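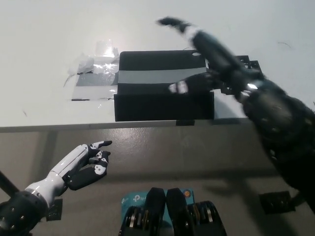 Does the Brelwood packing tape dispenser make sense for a person who sends only a few parcels in a month?

For a few parcels I would say it is too much tool, and a pair of scissors does the same work. It starts to be useful when you close boxes every day.

I sell used books and sheet music from my apartment, and I bought the Brelwood in October, after my old Gurnell dispenser lost its spring. I have used it for two months now. My wrist is not strong, so I looked mostly at the handle and at how hard one must pull.

The handle is good. It is thicker than on the Gurnell and has a soft cover, and my hand does not get tired after a long evening of packing. The weight is more than I expected. With a full roll it feels heavy in front, and the first week I often put it down on its nose. Now I have the habit of laying it on the side.

The brake is a small knob on the wheel. If you leave it as it comes from the factory, the tape runs too freely and sticks back on the roll, and then you must search for the end with your fingernail. I turned the knob a little tighter and this problem went away with clear tape. With cloth tape it is another story. The blade does not cut cloth tape clean, it pulls threads, and I went back to scissors for it. The instructions say "all common tapes," which I think is too generous.

Changing the roll took me some time to learn. The arrow that shows the direction is inside, under the wheel, where you see it only when the roll is already out. My friend Nazmiye Karabulut has the same model and she drew a new arrow on the outside with a paint marker. I did the same.

About noise: it is loud, like all of them. I live in a building with thin walls and I don't pack after ten in the evening. Paper tape is quieter and it also cuts very well on this blade, so if you use mostly paper tape you will be more satisfied than I am.

Spare blades come in a pack of 3. I had to change the first one already, and the screw is small and easy to lose in a carpet.

The cheaper one from Grukance I tried at Barış Çınar's shop. It is lighter, but the plastic bends when you press it on the box, and the cut comes out crooked.

I give the Brelwood 4 stars from 5. One star is missing for the cloth tape and for the arrow.

Noémi Csizmadia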